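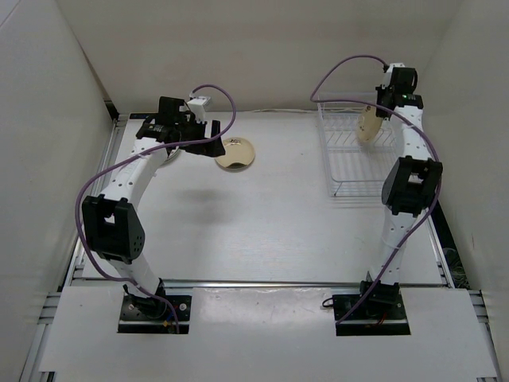 I have bought 23 beige dinner plates and I need someone to tell me whether to keep them. They are from the Dorasano line, the color is listed as "Oat," and in the store, under the store's flattering yellow lights, they looked like something a calm person would own. Then I brought them home. Everything I own that is flat or vertical is some kind of white, and as you can tell from the one set out there, a beige plate on a white surface with off-white walls on three sides does not say "oat." It says the plate used to be white and something happened to it.

My sister-in-law came over, picked one up, and rinsed it before using it. She didn't say anything. She just rinsed it, the way you would in a rental cabin.

So far I have tried:

- washing one by hand in case it had some kind of coating on it from the factory
- washing one twice with Bulix powder, the stuff in the blue tub, which did nothing to the plate and a fair amount to my knuckles
- setting one next to a plain white saucer, which was a mistake
- waiting to get used to it (two weeks, no progress)

The store will take them back with the receipt, which I have, but only as a full set and only in the boxes, which I mostly have. One of the boxes is now holding Christmas lights and I'd have to find somewhere else for those.

What I want to know is this. Is there something I can put under or around a beige plate so it reads as a color and not a stain? I would like to avoid painting. I would also like to avoid a tablecloth, as I have met myself and I know who'd be ironing it. And if the honest advice is "return them," fine, but please say it gently. I carried them up two flights.

I should add that there's nothing wrong with them otherwise. They are a good size, they stack without wobbling, and the microwave doesn't turn them into branding irons like my old ones.

– Kelly Goodall, Provirbridge

---

### Catarina Vilela

Don't return them yet. You have a contrast problem, and a cheap one.

Beige only looks dirty when the whitest thing your eye can find is right next to it. Your eye takes the white as the standard and grades everything else on how far it fell short. Put the same plate on something darker and it turns into a pale, warm plate, and people start asking where you got it.

Before you buy anything, do this with what's in the house. Take one plate and set it on each of these in turn, in daylight, with the ceiling light off:

1. a wooden cutting board
2. a dark dish towel, folded square
3. a brown paper grocery bag, cut open and flattened
4. a sheet of something green – a file folder will do

Leave each one for a minute and walk away, then look at it from the doorway. From the doorway matters, as that's where your sister-in-law will be standing when she makes up her mind.

My bet is on the dark towel or the green. If the towel wins, get placemats in navy or charcoal. If the green wins, get olive, and skip anything minty. The grocery bag is mostly there as a warning. Beige on tan can look very nice in a magazine, where they have a stylist and a bowl of figs, but in a regular kitchen it tends to look like lunch was served on a package.

Get placemats with a good two inches showing all the way around the plate. A mat that barely clears the rim just makes a dark outline, and then you have a plate with eyeliner. Wipeable ones will save you the iron.

Also check your bulbs. If the box says "daylight" or has a 5 at the front of a four-digit number, that's a bluish light, and bluish light makes beige look gray. Swap one bulb over the table for a soft white and compare. I did this in my own kitchen, and it fixed the plates and also, I'm sorry to say, revealed that my curtains are pink.

Stop with the powder, please. A scouring powder can dull a glazed surface, and then you really will have plates that look dirty. Dish soap and a soft sponge. If gray streaks show up later on, those are generally metal marks from knives and a soft cleanser will usually lift them, but test it on the bottom of one plate first.

Napkins: white is what you don't want. You'd be bringing the saucer back into it.

---

### Ki

return them

ok, longer version. I had beige plates for years and the thing about beige plates is the food. Oatmeal, pasta, chicken, toast, hummus, mashed potatoes. All beige. You end up eating around the plate to find out where dinner stops. Unless you're a big beet household I would take the money

the lights can go in a shoebox

---

### Kelly Goodall

Reporting back, as I did the towel test last night instead of anything useful.

Catarina, the dark towel won. It wasn't close. Mine is navy and has a rooster on it, so I folded the rooster under, and the plate looked like the one in the store. The cutting board came second. I didn't have a green folder but I did have a green gift bag, and that was good too, in a woodland sort of way. The grocery bag was exactly as bad as promised.

I also got up on the chair and read the bulb. It starts with a 5. I have lived under it since I moved in and just assumed I looked tired.

Ki, I made mashed potatoes to check, and you have a point, but I put peas next to them and I think we'll manage. I'm keeping the plates. Ordering eight placemats in navy, plain, the wipe-down kind. That leaves plenty of plates with no mat of their own, but I have never had that many people over and I don't know what I was thinking when I bought 23 of anything. There was a discount.

One follow-up if anyone's still reading: does the same thing apply to bowls? The matching ones are on sale.

---

### Catarina Vilela

Same rule for bowls, and the mat works for both. Soup helps, too, so long as it's tomato. Maybe let the placemats arrive first.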